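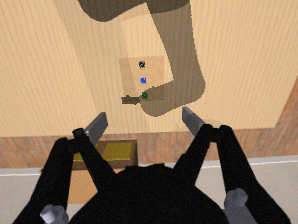
Chapter 7
Sorting, Storing and Finding: The Work of the Small Museum Store

Learning outcomes

By the end of this chapter, students should be able to:
explain why objects in store require a fixed location and a written record of it;
distinguish between an object number, a location code and an entry number;
describe the stages of a location audit;
assess the suitability of common packing materials for mixed collections.

7.1 Introduction

The greater part of any museum's collection is not on display. In most local museums the public galleries show a small share of what is held, and the remainder is kept in rooms that visitors do not enter. The condition of these rooms, and the order in which their contents are kept, determine whether the collection can be used at all. An object that cannot be found cannot be lent, studied, photographed or conserved. For practical purposes it has been lost, although it may be lying a short distance from the desk at which the enquiry was received.

Chapter 6 dealt with the formal process by which objects enter a collection. The present chapter follows them into the store. It is concerned with arrangement, labelling and movement, and with the records that connect the three. Environmental control is treated separately in Chapter 9, and only those aspects which bear directly on the choice of shelf or container are mentioned here.

7.2 Three kinds of number

Students new to collections work often confuse the different numbers attached to a single object. There are three in common use.

The entry number is given when an object first arrives at the museum, whether or not it will be kept. It appears on the receipt handed to the depositor and is temporary in nature. Objects returned to their owners retain no other number.

The object number, sometimes called the accession number, is given once the museum has formally accepted the object. It is permanent and is never reused, even if the object is later transferred or destroyed. It should be marked on the object itself by a method that is secure but can be reversed.

The location code describes a place. It belongs to the shelf, drawer or bay, and not to the object resting there. A code normally runs from the general to the particular: building, room, bay, shelf, container. When an object moves, its object number remains the same and the location code in its record is changed. Much of the confusion found in older stores arises from codes that were written on objects as though they were object numbers, and were then left in place after the shelving had been rearranged.

7.3 Case study: the store at Wullirstead

Wullirstead Museum occupies a former grain office near the centre of the town. Its collection covers local trades, domestic life and the archaeology of the surrounding parishes. Until recently its reserve collection was divided between two rooms on the upper floor and a rented unit on the Prukport road, and each of the three spaces had its own system of labels.

The upper rooms used painted letters on the bay ends. The unit had been numbered from the door inwards, with extra shelves inserted later and given half numbers. A card index covered the upper rooms but had not been kept up after the museum adopted the Cosus collections database. Records for the unit existed only as a packing list.

An audit was begun in June. Staff worked from the shelf to the record: each object was taken in the order in which it stood, its number was read, and the matching record was found and corrected. The alternative method, working from the record to the shelf, was used afterwards as a check. The two methods reveal different faults. The first finds objects without records, and the second finds records without objects.

The audit dealt with 1,964 objects. Of these, 291 had a location in the database which did not match the place where they were found, and 146 bore no legible number. The unnumbered objects were given temporary tracking numbers and moved to a separate bay until they could be compared with the accession registers. Students should note that no new object numbers were issued at this stage. To do so would have risked giving a second identity to objects that already possessed one.

7.4 Arrangement by material, by size and by subject

No single principle of arrangement serves every store. Storage by material allows objects with similar environmental needs to be kept together, and is generally preferred for metals, textiles and photographs. Storage by size makes the best use of shelving but separates objects which may be studied together. Storage by subject is convenient for curators and is the least economical of space.

Most museums adopt a mixture. At Wullirstead the Sumampouw bequest, a group of 761 trade tools and pattern books, was at first kept together out of respect for its origin. After the audit the pattern books were moved to the paper store and the tools were divided between boxed and open shelving. The connection between them is now kept in the records, where a search for the bequest will return every item in it.

Key terms

Audit; entry number; location code; object number; reserve collection; tracking number.

Questions for discussion at the end of this section are given on the page following 7.5, which considers packing materials and the labelling of containers.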